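The arm on bench four

The workshop is up a flight of concrete stairs behind a tyre fitter's, and on a Monday evening the door is propped open with a fire bucket. Plustis has been here for six years. It has 24 paying members, a laser cutter that works most of the time, two lathes, and a kettle with its own sign-up sheet for descaling. Bench four, by the window, belongs to the arm.

Kalevi Koivisto started it in February. He repairs lifts for a living and had never built a robot before. He had wanted one since he was a boy, he says, and then one winter he had a broken wrist and a lot of time to read.

"I read too much and bought too little," he says. "When I got the cast off I already knew which motors I wanted. I still bought the wrong ones first."

The wrong ones are in a biscuit tin under the bench. They were cheap hobby servos, and they could hold the arm up for as long as it took to walk round to the other side and look at it. The second set cost him 247 pounds, more than everything else put together. He bought them from Verard, a small supplier that sells surplus stock from packing lines, and they came with no paperwork at all. It took him two weekends to work out which wire did what.

The arm is clamped to the bench by a steel plate that used to be part of a lift door. It has six joints, counting the gripper. The longer sections are printed, and he has been through several versions of each. The first elbow split along the layers. The next was so thick that the shoulder motor struggled with the weight of it. The one fitted now has a length of threaded rod through the middle and has given no trouble since Easter.

Software was the part he dreaded. The control program is a free one called Zornine, written by hobbyists and, by general agreement in the workshop, poorly explained. Koivisto keeps a ring binder of printed forum posts with his own notes in the margins. There are 157 pages in it. Other members borrow it, and it has acquired coffee rings that are not his.

What he wanted from the start was an arm that could pick up something thin and put it down again where he asked. Boxes and blocks did not interest him. Most of the arms he had seen online moved foam cubes from one side of a table to the other, and he thought that a tool which could not manage a pencil would be no use to him at a bench where the things he drops are screws, drill bits and pencils.

Thin objects are awkward for simple reasons. They sit low, so the fingers have to come down close to the surface without hitting it. They roll. If the gripper closes a few millimetres to one side, one finger touches first and pushes the thing away. A pencil with flat sides behaves better than a round one, and Koivisto began with those.

He fitted a small camera near the gripper so that he could see what the fingers were doing from their own side. Before that he had been crouching at the edge of the bench with a torch in his teeth. Now he watches on an old laptop, stops the arm when something looks off, and goes back through the pictures afterwards.
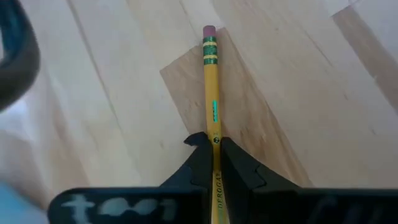

A pencil between the fingers, seen from the camera by the gripper.

The fingers have changed more often than any other part. Wide flat ones were fine on a glue stick and hopeless on anything narrower. He tried lining them with rubber from a bicycle inner tube, which gripped well and then would not let go cleanly. He now spends an evening on each change and writes the result in pencil on the back of whatever is nearest, then copies it into the binder if he remembers.

Progress is slow because the bench is shared. The Meléndez, a pen plotter that three members are restoring, needs the same power supply, and whoever arrives first gets it. Koivisto does not seem to mind. He has been helping with the plotter's belts on the nights he loses.

He has a list for the rest of the year taped to the window frame. The wiring needs to go inside the arm, where it will stop catching on the vice. The base squeaks. He would like a proper emergency stop in place of the switch from a bedside lamp. Last on the list, underlined, is the word "screws".

At ten the lights at the lathe end go off and people start putting their coats on. Koivisto lowers the arm on to its rest, a folded towel, and pulls the plug out of the wall.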